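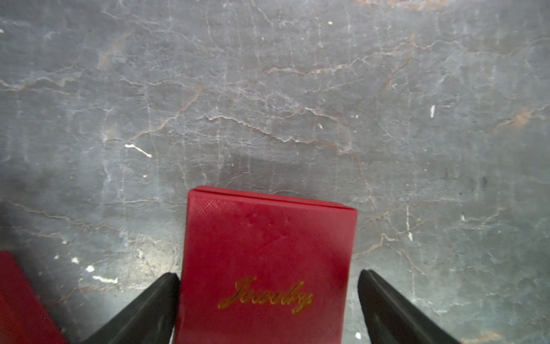 El comercio de proximidad y el coste de envolver

La Asociación de Comerciantes de Tully ha recibido en los últimos meses numerosas consultas sobre el embalaje de los artículos de regalo. Procede fijar una posición, aunque sea provisional, antes de que comience la campaña de enero.

El estuche rígido forma parte del precio desde hace décadas, y el cliente lo da por supuesto. Sin embargo, pocos establecimientos lo consignan como partida propia. En una tienda que despacha 200 piezas por temporada, el gasto anual en cajas, bolsas y papel puede alcanzar los 1.790 euros, cantidad que el titular suele descubrir al cerrar el ejercicio.

Didier Pichon, asesor de la entidad, ha defendido que el estuche se cobre aparte. Entendemos sus razones, pero no las compartimos en su totalidad. Quien compra un anillo o unos pendientes para otra persona adquiere también la manera de entregarlos, y desglosar ese concepto en el recibo introduce una incomodidad que el pequeño comercio no puede permitirse frente a las grandes plataformas.

Nos parece más razonable la vía ensayada por la casa Dondex, que durante 12 meses ofreció un descuento a quienes devolvieran el estuche en buen estado o prescindieran de él. La medida respeta la costumbre y deja la decisión en manos del comprador. Exige, eso sí, que el personal la explique con claridad en el mostrador y que los proveedores acepten pedidos inferiores a 90 unidades, extremo que hoy rechazan casi todos.

Corresponde a los ayuntamientos facilitar esa compra conjunta. Una ordenanza que se limite a gravar el envoltorio perjudicará a quien menos margen tiene. La asociación remitirá sus alegaciones por escrito y solicita a los socios que aporten sus facturas de embalaje del último ejercicio.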